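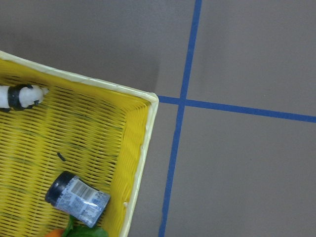 Yellow woven basket with pale rim

The Slow Crossing: Poems
Chutima Suwannarat
Proltow Editions

Paperback, sewn binding. Also available as an ebook.
In stock. Orders placed before 2 p.m. ship the same afternoon.

About the book

The Slow Crossing is Chutima Suwannarat's second full collection. It holds 48 poems in four parts, most of them written while she was working nights at the ferry office in Fornville and taking the first boat home. The river is in nearly all of them. So are timetables, lost property, wet tickets, and the talk of people who have missed the last sailing and have to decide what to do next.

The first part is made up of short poems, few of them longer than a page. The second is a single long poem, "Ledger," which follows one passenger's account book over a winter. Readers of her first collection, Small Change for the Boat, will recognize the clerk who narrates it. The third part goes back to her grandmother's village and is the plainest writing in the book. The fourth is a group of prose poems, set in a slightly wider column than the rest.

Twelve of the poems first appeared in magazines, several in earlier versions. "Inventory of the Waiting Room" has been cut by half and now ends at the door. "Two Oars" is the version she reads in public.

From the book

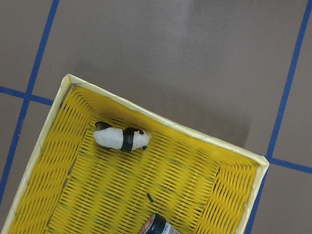

The opening lines of "Second Sailing":

The clerk has stamped the morning twice.
I carry both halves down the ramp
and give the river first the one
it gave me back the day before.

The poem runs to six stanzas and closes the first part. It was the last one she finished, in February, after the rest of the manuscript had gone to the typesetter.

About the author

Chutima Suwannarat grew up near the river and moved to Fornville to study bookkeeping. She has worked as a ticket clerk, a proofreader, and a teacher of evening classes. She lives above a tire shop with her brother and writes in the mornings. Her next book is a set of translations.

About the edition

The text is set in Gebremichael, a book face with short descenders that lets long lines sit comfortably on a small page. The paper is cream and uncoated. The cover is a two-color print by Usa Panyasiri, who also drew the small boat on the title page. Samran Sangkhawat edited the book and wrote the two pages of notes at the back, which gloss place names and a few ferry terms.

The first printing is 718 copies. A further 8 copies were bound in gray cloth for the author and are not for sale. Corrections found after printing (a dropped comma on page 31 and a wrong page number in the contents) have been made in the ebook and will be made in any second printing.

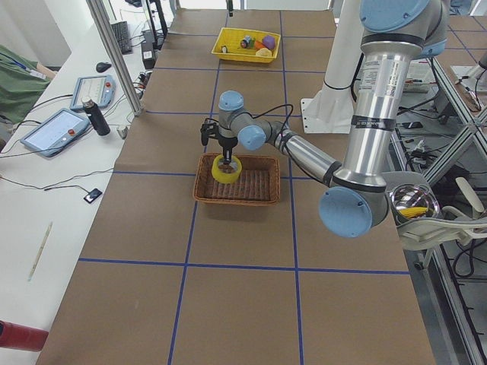
Details

Format: paperback, sewn, with flaps
Pages: 112
Weight: 340 grams
Language: English
Cover: Usa Panyasiri
Editor: Samran Sangkhawat
Catalog number: 948
Ebook format: EPUB, no copy protection

Shipping and returns

Books go out in a stiff card mailer. Two copies fit in one mailer and ship at the single-copy rate. Larger orders go by parcel and are tracked. Unread copies can be sent back within 30 days for a refund of the cover price. Damaged copies are replaced, and there is no need to return them; send a photo of the damage and your order number through the contact form.

The ebook is a separate purchase. The download link comes by email and works three times. Line breaks hold best at the smaller type sizes, particularly in "Ledger."

Bookstores and classes

Trade orders are handled by Emby on the usual terms. Teachers who want ten or more copies for a class should write to Kittipong Intarasuk at the press before ordering, and allow two weeks. Review copies are sent as PDFs.

Also from Proltow Editions

Small Change for the Boat, Chutima Suwannarat (second printing)
House with the Radio On, Prapai Sriwong
Salt Weather, Prapai Sriwong (ebook only)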